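자동화 포럼 > 협동로봇 > 고장·안전

최종 업데이트: 2022년 3월 21일

제목: 그리퍼가 물건을 문 채로 안 놓습니다 (보호정지 이후)

작성자: 납땜하는곰
탁상용 흰색 팔로 물건 집어서 그릇에 넣는 작업을 돌리고 있습니다. 제어기는 Zumano이고 그리퍼는 Fakhoury 전동식입니다. 9월에 설치한 뒤로는 문제가 없었는데, 지난주 제어기 펌웨어를 올린 다음부터 증상이 나옵니다.

정리하면 이렇습니다. 집기는 정상이고 그릇 위까지 이동도 정상입니다. 그런데 열림 명령이 나간 뒤에도 손가락이 안 벌어집니다. 4초 뒤에 타임아웃이 뜨고 팔이 그릇 위에서 보호정지로 들어갑니다. 에러 코드는 53입니다.

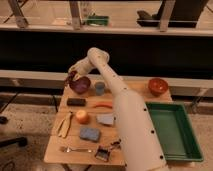 보라색 그릇에 넣을 때 제일 자주 나고, 테이블 뒤쪽 오른편의 주황빛 빨간 그릇에서는 아직 한 번도 안 났습니다. 스펀지든 포크든 물건 종류는 안 가립니다. 더 큰 문제는 복구할 때입니다. 보호정지를 해제하니까 경고도 없이 그리퍼가 갑자기 벌어졌습니다. 마침 손으로 물건을 빼려던 참이라 손가락이 끼일 뻔했습니다. 같은 증상 보신 분 계십니까?

작성자: 서보99
코드 53은 그리퍼 통신 응답 없음입니다. 손목 쪽 커넥터부터 보세요. 특정 위치에서만 나면 거의 케이블입니다. 팔을 멀리 뻗고 손목이 꺾이면 선이 당겨집니다.

작성자: 무인라인
저는 케이블로 안 봅니다. 펌웨어 올리고 나서 생겼다고 하셨잖아요. 저희도 같은 버전에서 열림 명령이 대기열에 남아 있다가 정지 해제와 동시에 실행됐습니다. 갑자기 벌어졌다는 게 딱 그 증상입니다. 이전 버전으로 내리세요.

작성자: 서보99
대기열 문제면 위치하고 상관없이 나야죠. 빨간 그릇에서는 안 난다는데 그건 어떻게 설명합니까.

작성자: 무인라인
빨간 그릇 쪽 작업 횟수가 적으면 안 걸릴 수도 있습니다. 횟수 기록부터 올려 주시면 좋겠네요.

작성자: Agata Rizzi
원인이 뭐든 정지 상태에서 손을 넣은 게 먼저 걸립니다. 보호정지는 전원 차단이 아닙니다. 그리퍼 전원은 살아 있습니다. 비상정지를 누르고 그리퍼 전원을 따로 내린 뒤에 접근하세요. 저희 Warkbridge 현장에서는 이걸 절차서에 넣었습니다.

작성자: 납땜하는곰
그 부분은 제 잘못이 맞습니다. 그리퍼 전원에 스위치를 따로 달았습니다.
손목 커넥터를 풀어 보니 핀 2번이 살짝 밀려 있었습니다. 다시 꽂고 돌렸더니 타임아웃은 아직 안 나옵니다. 그런데 일부러 통신을 끊었다가 붙이고 정지를 해제하면 그리퍼가 여전히 벌어집니다.

작성자: 서보99
그럼 둘 다였네요. 멈춘 건 커넥터, 해제할 때 벌어지는 건 펌웨어.

작성자: 무인라인
해제 루틴 첫 줄에 대기열 비우기를 넣으세요. 저는 그걸로 막아 놓고 씁니다.

작성자: Agata Rizzi
소프트웨어로 막았다고 전원 내리는 절차를 빼지는 마세요.

작성자: 납땜하는곰
네, 둘 다 적용하겠습니다. 구입처인 Konemcombe에는 로그를 보내 놨고, 답이 오면 여기에 올리겠습니다.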